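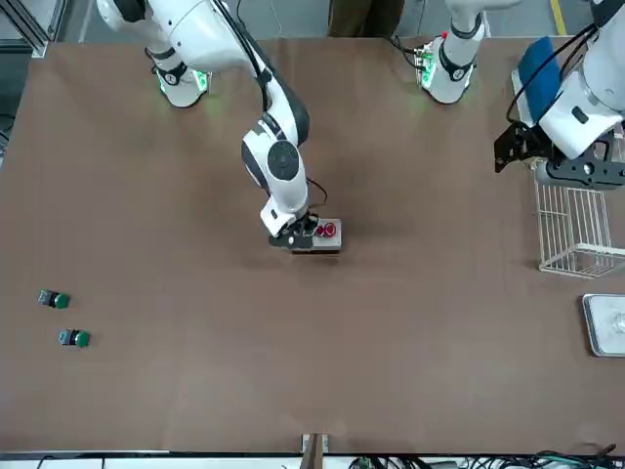 Fleren Rural Libraries Programme
Progress report to the Cuvix Fund
7th November

1. Purpose of this report

This report sets out progress against the grant agreement for the second half of the delivery year. It covers the mobile library service, the reading groups and the refurbishment of the branch at Wuisan. Spending is reported separately in the quarterly return.

2. Mobile library service

The mobile library now calls at 19 of the 20 stops listed in the agreement. The remaining stop, at Trukum, has been held back while the parish agrees a safe place for the vehicle to turn. The lay-by first proposed is too narrow for the tail lift to be used. A second site beside the village hall has been inspected and found suitable, subject to the repair of the drain cover at its entrance.

The target for the year was 2,000 loans from the vehicle. Loans to date stand at 1,702. Large print and children's picture books account for most of the growth, and stock has been moved from the central store to meet demand. Audiobooks on disc have been borrowed less than expected and will not be replaced when worn.

3. Reading groups

Groups are meeting at Fleren and Wuisan. The Wuisan group has moved to an afternoon time at the request of its members, several of whom rely on the last bus. Attendance improved after the change. A third group was planned for Trukum and will open once the mobile stop is in use.

4. Wuisan branch

The new shelving has been fitted and the entrance ramp relaid. Work on the heating was delayed by the late delivery of two valves, and the upper reading room remained closed for longer than we had planned. It has since reopened. The contractor has still to make good the plaster behind the issue desk, and the final payment is being withheld until this is done.

5. Matters for the Fund's attention

We ask the Fund to agree that the unspent part of the Trukum allocation may be carried forward to the next period. No change to the total grant is sought. A revised timetable for the stop will be sent with the next quarterly return, together with the signed consent from the parish.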